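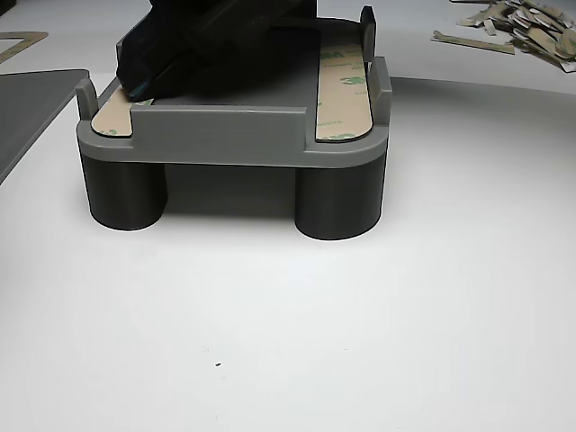 Juwita Manurung wants it on record that she did this by hand for 4 years and would like her wrists back, but not her hours cut. Noted. Goes to Grolon office with this sheet.

LINER PEEL CELL, BRINDBY, JULY CHECK
Filled in by Z. Iordache

E-stop reach from bench: OK
Cables, chafing at joints: OK, recheck next month
Fixture seated: OK
Scrap on bench: sweep at break, not end of shift
Walkway: FAIL. Pallet again.

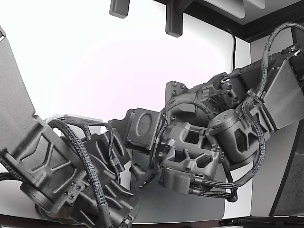
Pallet moved while I was writing this. Still a fail, it was there at start.

Manual peel station: keep open. 1,064 trays last month, over 666 thru the cell, rest by hand. People are getting pulled off packing to cover and thats not on the rota.

Lone working after 6 pm: FAIL. Needs 2 on shift, both trained on restart. 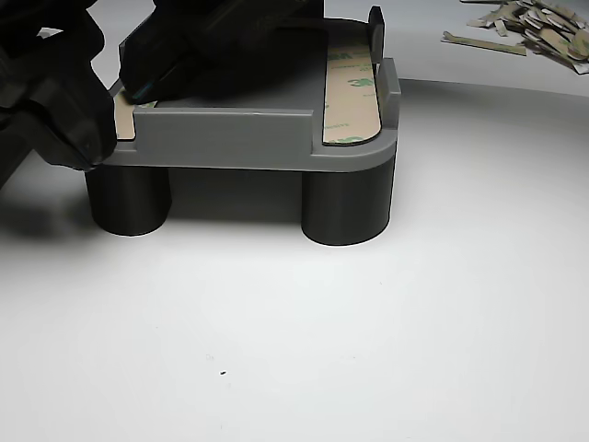 Same goes for breaks. One person watching the cell is not a break for the other one if they get called back for every jam.

Restart training: half done. Night crew has had none.
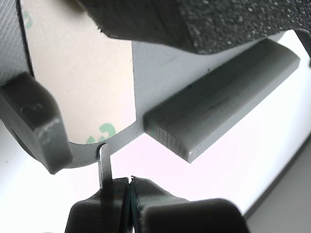
Who clears a jam on nights?
The shift lead, cell locked out first, until night crew is trained.

Lockout tags: reorder, Munach size.
Next check: August, Juwita to sit in.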